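Sorting at Home, Session 12: The Mixed Box
Handout, Caritley evening course

Mixed boxes are my favorite part of this course! Kitchen things, desk things, toys – one box can hold a bit of every room, so start by naming the room each piece belongs to. Bowls go back to the kitchen first.

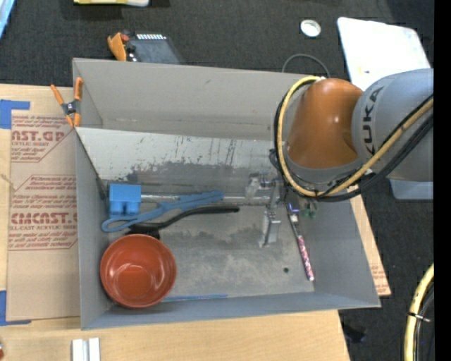
A bowl in each box:
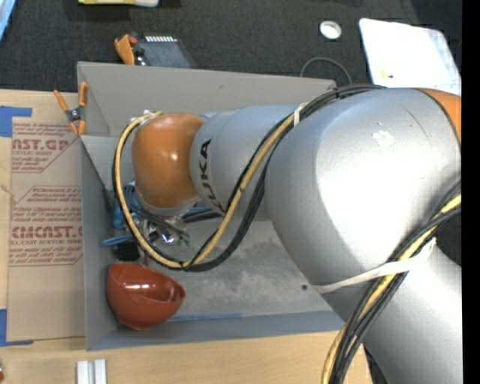 Kendra Petrenko wrote after last session that she sorts by who uses a thing, room second, and that her desk drawer has stayed clear since July. Try both ways at home and bring your lists.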